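Hatem Ragab
Thread, September 2026

Okay, a few of you asked how the big table is coming along, so settle in, because I have been wanting to talk about this table for weeks and my family has stopped listening.

Short background for the new people (hi! welcome!): I gave up on a proper dining room in July. We ate in there maybe twice a year, and the rest of the time it collected mail. So now it's a work room, with one large table that has to do for sorting, mending, wrapping, and the odd late breakfast.

I wanted a white top and I wanted a grid on it. My aunt had a cutting table with lines on it when I was small, and I thought it was the most grown-up piece of furniture in the world. I looked at the Stoteven and the Clemeo and went back and forth for so long that the man in the store started greeting me by name.
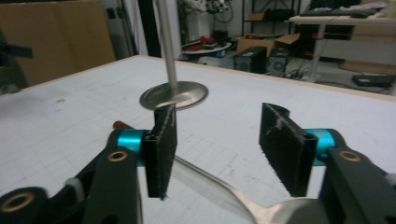 WORK ROOM / TABLE

The grid is gray and pretty faint, and I'm so glad I didn't go for the darker one. You can find a straight line when you need it, and when you don't it sort of melts into the white. I lined up 40 gift tags on mine last weekend and felt like a professional.

My favorite part is the light wood strip along the edge. Without it I think the whole thing would feel like a doctor's office – a bit of wood warms it right up.

Now, the smudges. Yes, white shows everything, my sister was right, she may have this one in writing. I wipe mine down with a damp cloth and a drop of dish soap, let it sit a minute, then go over it again with a dry towel. The dark marks take more patience than the smudges do.

Please don't go at a printed top with the scratchy side of the sponge. I did that on an old tray years ago and took half the pattern off with it, and I still think about that tray.

The silver pole on the round base stays on the table for now. I love how the base picks up the room like a little mirror, but it does take up some good squares, so I keep sliding it back and forth and changing my mind.

And the spoon, well, spoons travel in this house. I put 27 of them in the kitchen drawer when we moved in and I couldn't tell you where half of them live now.

Next up is the shelf over the radiator. If you've put one up on an old plaster wall, please tell me what anchors you used – I have two kinds here and I trust neither of them.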